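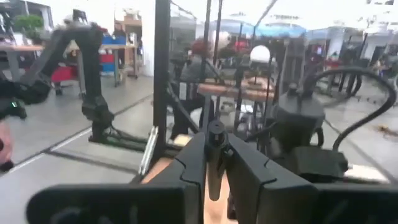

Fingers straddling the post, which sits at the center of the gripper.

Workshop tips: teaching an arm by hand or by remote

These are collected from the people who do the most demonstrations at our Garnow shop. They apply to small two-finger arms that you either push around by hand or drive from a matching leader arm. Skip whatever your setup doesn't have.

Before you start

Pick one task and write it on a card in a single sentence. "Take the peg from the tray and stand it in the block" is a task. "Tidy the bench" is 15 tasks, and the arm will learn a muddle of all of them.

Do the task with your own hand first, using only your thumb and one finger. If you can't do it that way, the gripper can't either. Change the tray, the fixture or the part until you can.

Warm up. The first few tries of the day are always jerky. Run them with recording off.

Mark the start position of the arm. Two strips of masking tape at the base and a pencil line on the bench are enough. For the joints, save a home pose in the software and go back to it between takes.

Put your phone somewhere else. A pause in the middle of a take gets learned along with everything else, and you end up with an arm that stops over the tray for no reason anyone can find.

Leading the arm by hand

Check that the arm is in its free-moving mode before you push. If it feels stiff, stop. Forcing a powered joint strips gears, and the small ones cost more in waiting time than in money.

Hold it by the last link before the wrist and keep your fingers away from the gripper jaws. Use the other hand to support the elbow on long reaches. Most of the wobble we see comes from people steering the whole arm with one hand at the tip.

Move slower than feels natural on the way down to the part, then at an ordinary pace once the part is clear of the bench. Slow everywhere makes for long takes and tired hands.

Keep your hand out of the wrist camera's view where you can. If your knuckles are in every take, the arm may come to expect them. Tyyne Partanen plays back the first take of every session before recording a second, and she throws it out if her hand crosses the part. It costs a minute.

Wear a plain sleeve or push it up. Loose cuffs catch on joints.

Driving it from a leader arm

Line up the two arms before you turn the link on. If the leader is folded and the follower is stretched out, the follower will jump to match. Bring them to the same pose first, joint by joint, and keep one hand near the stop button.

Set the leader at elbow height and sit square to it. Clamp the base. A leader that slides on the bench puts the slide into the recording.

Watch the camera view, at least half the time. It is easy to do a task by looking straight at the parts and find later that the camera couldn't see the one thing that mattered. If you can't do the job from the screen alone, move the camera or add another one.

Close the gripper all the way in one squeeze. A half squeeze, a look and then a second squeeze is how people work when they're unsure, and it reads as two separate actions.

If you get a lag between your hand and the arm, sort it out before recording. Close other programs, try a different USB port and take out any extension cable. Prodromos Spanos lost a whole afternoon to a hub that turned out to be shared with a printer.

Lining up on a small upright part

Posts and pegs are harder than blocks. There isn't much to hold, and a finger that touches early will tip the part.

Open the fingers wider than the part but not to the full stop. Full open takes longer to close and hides more of the bench from the camera.

Come in with the part centered between the fingers. Judge it from the wrist view, where the gap on each side of the part is easy to compare. If one side is tighter, back off and start the approach over - don't nudge sideways at the bottom.

Decide how far down the part you'll grip and stick to it. A bit of colored tape on the fixture, level with the grip height, helps a lot.

Wait a beat after closing and before lifting. Then lift straight up.

Set it down with the same care. Many people do a tidy pick and then drop the part the last quarter inch.

Cables

Leave a loop at the wrist big enough for the wrist to turn both ways without pulling. Turn it by hand through its full travel with the power off and watch the plug. If the plug moves, the loop is too small.

Tie the cable to the arm, never to a plug. Hook-and-loop straps are better than zip ties because you'll be changing your mind.

Check that the loop doesn't swing across the camera in any pose you plan to use. Sofia Dimitriou runs the arm to its four furthest corners before each new task and looks at the picture in each one.

Run floor cables along the wall or under a cover strip. A foot through a power lead in the middle of a take is a bad way to learn which arm falls hardest.

Light and background

Use the same lamps every time. Daylight changes over a session, so draw the blinds or spread the takes over morning and afternoon on purpose. Either works. Doing all the takes at ten in the morning and testing at four does not.

Shiny metal fixtures throw glare into the lens. Wipe on a matte coating or cover the bright edge with black tape.

Dark parts on a dark mat are hard to see. Bare wood makes a good contrast for black plastic, and a white cutting board works too.

People walking around behind the bench are fine. If the finished arm has to work in a busy room, record in one.

How many takes

For a simple pick and place we record 47 good takes, check how the arm does, and then add more only where it fails. The odd number is from Stelios Fragkou's first tray layout and it stuck. For anything with an insertion, plan on a lot more. The Mernham peg job took almost 400.

Move the part a little between takes. Shift it, turn it, put it near the edge of the tray once in a while. If it always starts in the same spot, the arm learns the spot.

Record a few recoveries too. Start with the part lying down, or the gripper a bit off to one side, and fix it calmly.

Throw out bad takes the moment they happen. Say "bad" out loud, press delete and go again. You won't remember at the end which one it was.

Take a break every half hour. Grip hand and eyes both go off before you notice.

Two people sharing the job should agree on the moves first. One who comes in from the left and one who comes in from above will give you an arm that hesitates between the two. Have each watch the other do a few.

Cleaning up

Park the arm in its rest pose before cutting the power. Hold it while you switch off if it has no brakes.

Wipe the finger pads with a barely damp cloth. Dust and tape glue make parts stick, and a part that hangs on to one finger spoils the release.

Wipe the lens with a microfiber cloth, last thing, after the dust has been swept.

Write the number of good takes on the task card, with the date and anything you changed partway through. A card from the Bodisley fixture reads "Fri 30 May, swapped to short tray, lamp moved left." That line saved us from mixing two sets that looked the same in the folder list.

Copy the recordings off the bench computer before you go home.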